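Grindau推出布料整理套件Solenov，面向洗衣房和小型酒店
2025年2月11日，Banddale

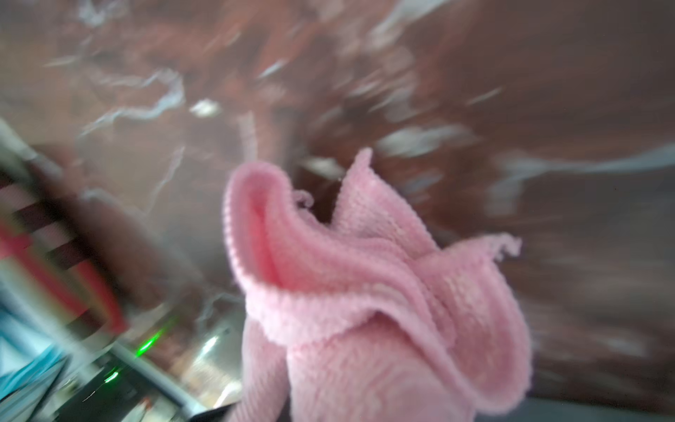
腕部相机视角：粉色布料被提起，边缘的线圈和散开的线头清楚可见。

Grindau公司今天宣布，布料整理套件Solenov开始接受订购。该套件可以安装在客户已有的机械臂上，用于毛巾、抹布和小块织物的拿取、展开和叠放。

布料对机器人是比较困难的物品。它没有固定的形状，每次拿起来都不一样。Solenov把一个小型相机放在手腕的位置，从近处观察布料的边和角，然后由软件决定下一个抓取点。机械臂移动得快的时候，背景会变得模糊，所以软件主要依靠离相机最近的布面进行判断。

Solenov套件包括腕部相机、一对软垫夹指、控制软件和5个备用软垫。标准版价格为3,000欧元，安装培训另外计算。

在正式发布以前，Grindau与洗衣服务公司Chauke进行了试用。试用到12月结束，一共完成3,807次抓取，使用了80种不同的织物，其中也有边缘已经磨损的旧毛巾。

“我们最关心的是旧布料。”Grindau产品经理Anel Hlongwane表示，“新毛巾的边很整齐，旧毛巾的边常常有松的线，软件必须也能认出来。”

Chauke运营主管Waqas Mirani表示：“我们的员工用一个上午学会了基本操作。厚的浴巾现在还需要人工帮助，这一点我们已经向Grindau提出。”

Grindau计划在下一个软件版本中改进对厚织物的处理，已购买的客户可以免费更新。

需要预约演示的客户，请与Grindau在Banddale的销售办公室联系。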